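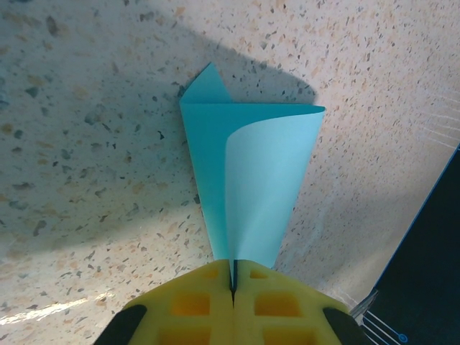
Ticket 1287: paper slips during the fold task
Project: Distska (student robotics club)
Opened by: Seung-woo Koo
Opened: 14/06/2025
Status: open

Okay, so the blue paper run is driving me a bit nuts! The arm gets hold of the sheet fine with the yellow foam fingers, down at the narrow end of the cone, and then on the lift the whole thing twists and drops. I ran it 10 times and lost the paper on most of them (I should've written down which ones, sorry).

What I tried so far:

Grip force from 200 down to 68. Bad idea, it let go right away. Back at 200 now.

Slower lift. Helped a little, I think? The inner layer still wants to curl out to the side, and I bet that's what starts the twist.

Wiped the foam pads with a damp cloth and let them dry. No change.

Swapped to the Plornley config that Kong's group uses. It wouldn't load at all, so I put ours back (old file is in the shared folder, please don't delete it!!).

Next up I want to pinch a bit higher, where the two layers overlap more. Can somebody with the Brirell login check if the wrist angle got reset after the update? Mine reads zero and I don't trust it.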